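Notes on keeping the handheld gripper at bench 2 in usable condition. Thread, July 13, 2021.

Jaw pads first. The toothed edge collects lint from the cloth, and a pad with packed teeth slips on anything smooth. Nylon brush, along the teeth, then a wipe with a damp lint-free cloth. No solvent on the ribbed fingers.

Pads get changed as a pair. We tried one new and one old in May and the closing position drifted far enough to trip the width check. Miroslava Karpenko has the spares in the Veltidis drawer.

Mounting block screws: 35 cNm, with the Barrios driver. Vega Palacios tightened a set by feel last time and one block sat skewed. The marker moves with the block, so the width reading moves too.

Markers: matt print only, flat, no bubbles. If a corner lifts, replace the whole marker — glue under one corner leaves a bump, and the detector loses it at wide opening. 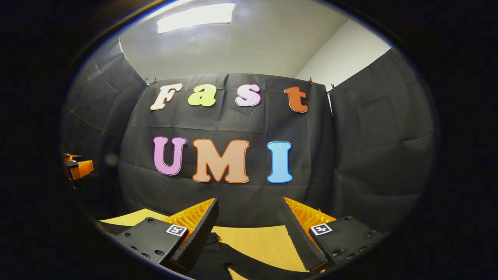
Width calibration comes after any of the above. Close fully, hold for two seconds, open fully, hold for two seconds. Repeat 6 times. If the closed values don't agree, go back to the screws before touching the software.

Check both markers at full opening, under the room lights you will be working with. Sølve Hägglund calibrated with the blinds up and had to redo it after lunch.

Lens: blower first, then the microfibre. A smear near the rim is easy to miss on a wide lens. Wipe from the centre outwards and look again at the live view.

Backdrop cloth: pull it reasonably taut and re-clip the top corners. Creases are fine. A sagging top edge isn't, it creeps into view between sessions and the recordings stop matching.

Log every pad change in the Mota sheet with the block torque next to it. Trinidad Ibarra has added a column for the closed width.

Still open: the thread insert on the spare left block is worn. A replacement is on order from Vorkell. Until it arrives, leave the spare in its bag.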